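Zaltholm Releases Results From Handheld Gripper Training Study

JOSTLEY, December 23, 2019 - Zaltholm today released results from a study on teaching robot arms household jobs from demonstrations recorded with handheld grippers. No robot needed at the recording stage. The full write-up and the task list are on the Zaltholm site now, data to follow in July.

The method, called Prurnness, is simple to describe. A person holds one gripper in each hand and does the job. Prurnness lines up the two hand paths, throws out stretches where tracking drops, and trains a single policy on what's left. Same policy for both arms.

"We used to spend the whole morning getting the arms ready and then record for an hour," said Perla Ventura, who leads the study. "Now people pick up the grippers and start. Its a different kind of day."

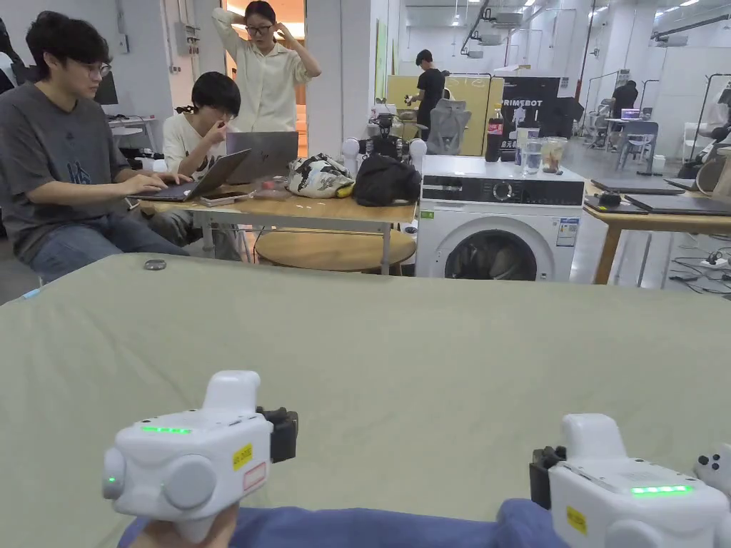

The team collected nearly 3,000 demonstrations across 19 tasks, among them folding towels, opening appliance doors and moving jars from one surface to another. Of those, 122 were dropped in the cleanup step. Most of the dropped ones came from fast wrist turns, a known weak spot.

Testing was done on a two-arm setup. 654 trials in all. The policy did best on door and lid tasks, and worst on anything soft that had to be folded more than twice. Handing an object from the left gripper to the right was mixed, and the write-up gives the failures task by task.

"Folding is not solved, please don't write that it is," said Rachid Younis, who ran the trials. "Doors I'm happy with."

Next up is a smaller set of recordings made by people with no training on the grippers, to see how much the operator matters. Work on the wrist problem is going on at teh same time.

Labs wishing to try Prurnness before the July data release can ask for early access. Requests are handled in the order recieved.

Media contact: Ruth Bunting, Zaltholm press office, Jostley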